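Notebook - Ghiță family papers
November 8, 2025
Nelu Pascu
2 comments

Picked up where I stopped in June, with the second bundle of estate letters. The aim for this session was to settle which Ghiță held Pladard after the old man died, because the pedigree in our working file has one owner too few. I now think there were two men called Matei Ghiță, an uncle and a nephew, and that whoever drew up the pedigree folded them into one.

Evidence so far. The rent book for Pladard has Matei signing receipts up to folio 69. The hand is small and leans left. After that there are two blank leaves, and then the receipts start again in a bigger, rounder hand, also signed Matei Ghiță. I had taken this for a clerk signing on his behalf. But the second hand turns up again in the marriage settlement, where the signer is described as "nephew and heir of the late Matei Ghiță, esquire, of Pladard." That phrase is plain enough. I went over it twice with the lamp and there is no other way to read "nephew."

The settlement also gives the bride's family as being of Dramel. The pedigree has her as a daughter of the Nonarura house, which has bothered me since the start, as the Nonarura daughters are all accounted for in the parish register. One died as a child, the others married locally. Dramel makes far more sense. The Dramel land touches Pladard along the river and the two families were in and out of court over the mill for a generation. A marriage would have been a cheap way to end it.
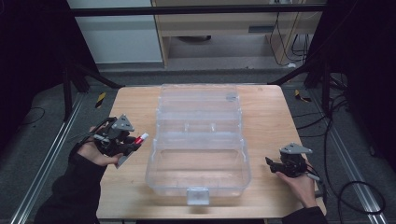 Militia list next. Item 222 in the old handlist is described as "muster roll, county militia, with officers." It is a bit less than that. What survives is the captain's copy for one company, with a column for men absent and another for men who sent a substitute. The captain is Matei Ghiță of Pladard. No age given, so it could be either man. I compared the signature at the foot with both hands in the rent book and would put it with the first, the uncle. The capital G is the same, with the tail brought back under the h. I would like a second opinion before it goes in the file as fact.

If it is the uncle, then the story that he never held a commission is wrong. That story comes only from the printed county history, which gives no source for it and gets his father's name wrong in the same paragraph. I am inclined to drop it.

Also in the roll: three men from the Nonarura tenantry are marked as substitutes, all paid for by the same person. The name is rubbed. It starts with D and it is not Dramel, the letters after it are too tall. Left it as "D[...]" in the transcript. Please don't fill it in from guesswork.

The election business. Two letters in the bundle mention the county seat. The first asks Ghiță for his interest on behalf of a cousin and is very polite. The second is from the same writer and complains that the interest was promised elsewhere. Neither has a year. The second mentions the roof being off the chapel at Nonarura, and the churchwardens' accounts should give a date for that. I haven't pulled the accounts yet. Until then both letters stay in the undated folder, at the front.

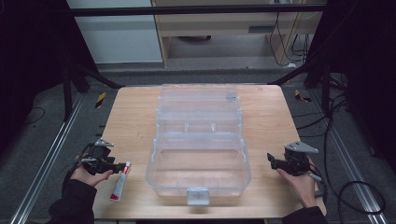
Seals. The settlement has its seals still attached, and the nephew used a different device from the uncle. The uncle's is a bird, probably a heron, facing left. The nephew's is a plain shield with something on it I can't make out - a tower or possibly a tree. A cast would help, but the wax is cracked across the middle and I don't want it handled more than it has to be. Raking light first.

Corrections made in the working file:

Matei Ghiță split into Matei (1) and Matei (2). Old entry kept, struck through, with a pointer to this page.
Wife of Matei (2) moved from Nonarura to Dramel. Reference to the settlement added.
"Held no commission" marked as doubtful.
Rent book folio numbers checked against the pencil foliation, since the ink numbers skip.

Still to do: the uncle's burial. The register at Pladard has a gap in the right place, but the bishop's copies may cover it. The will ought to name the nephew's father, whom I can't place at all. He may be the brother who went off to trade and drops out of the letters early on. There is one mention of him owing money, and after that nothing.

The mill papers from Dramel are in the third bundle, unopened. Starting there next time.

Shares: 2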